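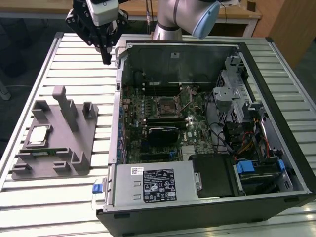
A reader going by Skandside wrote in to ask whether old office towers are worth stripping at all, or whether they should go straight to the recycler. We think most are worth an hour on the bench. Tonier sent us a pallet of 24 in June and the notes on this page come from that job. Click any picture for the larger version.

Drive cages, power supplies and coolers are listed on the Ziseck parts page. Boards stay in the case until last. With the load plate open, keep fingers and sleeves well away from the socket contacts.

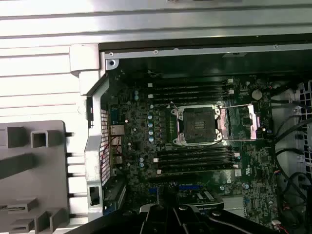
Do the memory slots need cleaning before resale? Only if they're dusty, and then a soft brush is enough.

Grey drive cages are sold separately at Bošković, bin 331. Please bring your own screws.

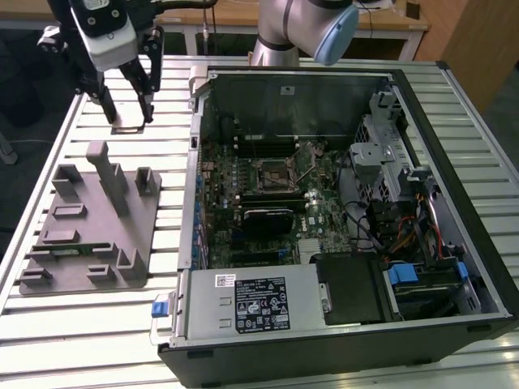
We label every case before it leaves the bench, and case 523 is the one most people ask about. Laying a tower on its side makes the work much easier. The small Dell logo on the board is handy for sorting when the outer panel has already gone to the metal pile. Write the case number on masking tape and stick it to the drive cage.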